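Aug 26, 2025
Posted by Marlina Ngui, bench 3

Phage enrichment, round two, Hidayat pond samples

Picked up where Prasetyo left things on the shared bench, meaning first I found the bench. Four racks of his tubes moved to the cold room, labeled with his name and a mild word.

The pond water came in overnight. 500 mL per bottle, one bottle from the inlet and one from the shallow end where the ducks hold their meetings. Spun both down, filtered the supernatant at 0.22, and lost two filters to the duck end before switching to a prefilter like a sensible person. Dinesh had told me to prefilter. Dinesh has been informed that he was right and is being unbearable.

Host is the usual soil Pseudomonas, isolate 801, grown up from Teguh's March glycerol stock. It came up slow and a little clumpy. I streaked it again to be safe, and the plate looks clean, so I'm blaming the medium. The new batch of broth from Flaratard went in at half the salt we normally use. Whoever reads this next: the recipe card on the fridge is the old one, and the pencil correction on it is also the old one.

Enrichments set up at lunch, 200 µL of overnight culture into each flask, then filtrate, then calcium. Shaking at 28. No-filtrate control next to them, plus a control with filtrate I boiled, which smelled exactly the way you would expect pond to smell. 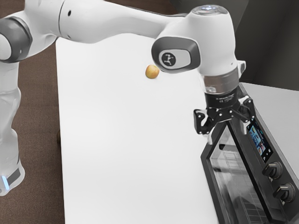
Why boil a portion of the filtrate when there is already a flask with none?

The boiled one separates phage killing from everything else in pond water that might annoy the host. If the raw filtrate clears the culture and the boiled one leaves it cloudy, the thing doing the work is heat-sensitive, and phage is a fair guess. Some small bacteriocins survive boiling, some larger ones don't, so it's a hint and we still need plaques that dilute out properly.

Last week's plates, meanwhile. The inlet sample from round one gave plaques on the 10^-4 plate, small, with a hazy ring. Kaan looked at them and said "temperate, probably," then went to get coffee, and that was the whole consultation. Picked three well-separated ones into buffer with a drop of chloroform. They'll need at least two more rounds of picking before I'd trust any DNA out of them, and I have been wrong about hazy rings before (see the Wonmont isolate, or rather don't).

Top agar set too fast again. The water bath reads 50 and my thermometer says 44. One of them is lying and I've taped a note to the bath accusing it.

To do tomorrow:
- spin and filter the enrichments
- spot dilutions on fresh lawns, both hosts
- ask Teguh if there is a second stock of 801
- more prefilters, ordered under my name and not Dinesh's

Recent entries
Lawn trouble, part four
Petitden soil cores: what grew and what shouldn't have
Chloroform and the wrong kind of plastic
Freezer map, revised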